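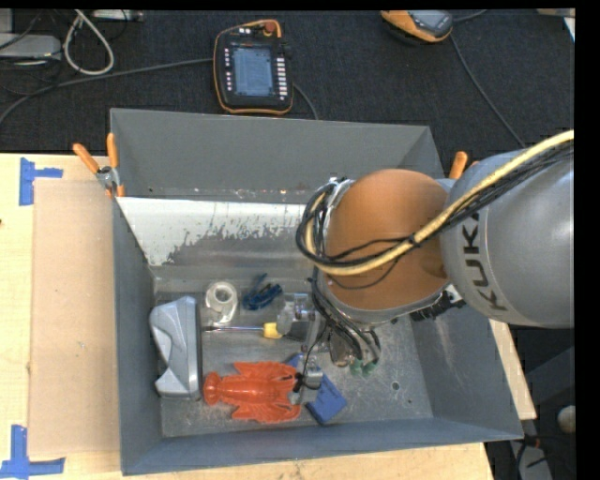 [diltunport-menders] Re: the grey bin, and what's living in it

Date: August 23, 2022
List: Diltunport Menders and Makers

Hello all,

Replying in bits to the message from last night, as there were several questions rolled up in it and I'd only forget half of them if I started from scratch.

> I said I'd take on the odds and ends bin before the autumn
> sale but I've no idea what counts as worth keeping. Is there
> a list anywhere?

No list, I'm afraid! There was one pinned up in the old unit at Wuvgate and it got lost in the move, along with the good kettle. What I do is take everything out and put it back in kinds: tape and string, toys and oddities, moulded bits, and a last heap for things I can't name. The last heap is always the biggest. If a thing has been in there since March and hasn't been asked for, it can go in the sale.

> The roll of see-through tape, is it any good or should it go
> straight out? The end has come away.

Keep it, please. A loose end is nothing, just fold the last bit over on itself so the next person can find it (I do this with every roll I own and it drives my family up the wall). The whitish stuff tends to look a bit milky on the roll anyway. Try a strip on brown paper, and if it sticks, it goes in the wrapping drawer for the sale. We got through far more tape than I'd planned for last time, and I ended up nipping out to Cheng for more with a queue at the table.

> And can we please talk about the lobster.

We can. I am very fond of the lobster and would like it noted that I'm against selling it. I know it takes up room and I know it isn't a repair item, but children go straight to it on open days and it keeps them busy while the grown-ups talk about toasters. If it must go, put me down for first refusal and I'll find it a spot on my bathroom windowsill. The blue thing next to it I have no feelings about at all.

> There's a silvery grey moulded thing too, all angles, with a
> notch down one side. Packing? Part of something?

You've got me there. I've looked at it lying up against the left-hand wall of the bin and I'm none the wiser. My first thought was an insert out of a box, my second was a bit of casing. Could somebody who was at Wuvgate have a look and say? I'd hold on to it for now. I once threw out a very dull piece of grey plastic that belonged to a Wedico lorry somebody was halfway through building, and I still hear about it.

> Last thing, the bin itself. It looks rough. Do we clean it up
> or get a new one?

Oh, clean it up. It's a good solid bin and I like the sloping sides, you can get your hand round things without skinning your knuckles. The scratches on the bottom don't bother me a bit. The white coating along the far side is another matter – it's flaked right back to bare grey towards the middle, with a ragged edge, and if it keeps shedding we'll be picking white crumbs out of everything. I'd lift whatever is loose with a plastic scraper, go over the edge with 400 paper, wipe it down and leave it overnight. There are some rusty specks along the seam above it as well, so have a go at those while you're there. Wear a mask for the sanding, and do it outside.

I wouldn't bother repainting. Somebody will only drop a spanner in it.

One thing I'd ask is that it goes back on the wooden table afterwards and not on the shelves. The shelves are 685 mm wide and I measured the bin twice, hoping. It doesn't go, whichever way you turn it.

I've got a scraper and a few sheets of paper left over from doing my back gate, so shout if you want them and I'll drop them off. I can't do the sorting with you this time as I'm on the tea table, but I'm happy to be sent pictures of mystery bits.

And hands off the lobster until we've spoken, please.

All the best from the tea table

--
You are receiving this because you are subscribed to diltunport-menders.
To leave the list, send a blank message with the word unsubscribe in the subject line.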